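Registering an Address in Pusport: Questions for Jacqueline Roussel

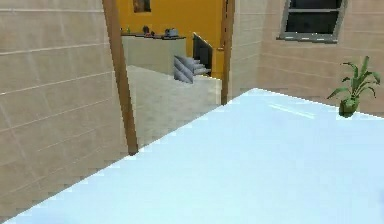 Jacqueline Roussel has handled residence paperwork for new arrivals in Pusport for 14 years, first at a moving company and now on her own. Most of her clients come with a job contract and a short sublet. The first obstacle is the landlord's confirmation form, which has to be signed before the town office will register anyone. "People bring the lease," she says. "The office doesn't want the lease. It wants the form, with the move-in date on it." The date must match the handover report, and she tells clients to write that report room by room, surface by surface. For a beige wall in large tiles with light grout, the entry should say exactly that, along with the condition of the grout lines. "If you write 'wall, fine,' you have written nothing."

Once the form is signed, the appointment takes 20 minutes. Roussel books the earliest slot on a Monday, when cancellations from the weekend show up in the system. Clients need passports, the form, and for families, birth certificates with a certified translation.

The deposit is a separate matter. One couple she worked with, Gilles Maillard and Apolline Marty, paid 3,218 into a blocked account and were asked for a further 170 in account fees. "Ask who pays the fee before the account is opened. Afterward it's your fee."

She has less patience for health insurance brokers who call in the first week. The enrollment period is longer than they suggest, and a policy can be backdated to the day of registration.

Her own registration, she admits, was late. She had the wrong form too.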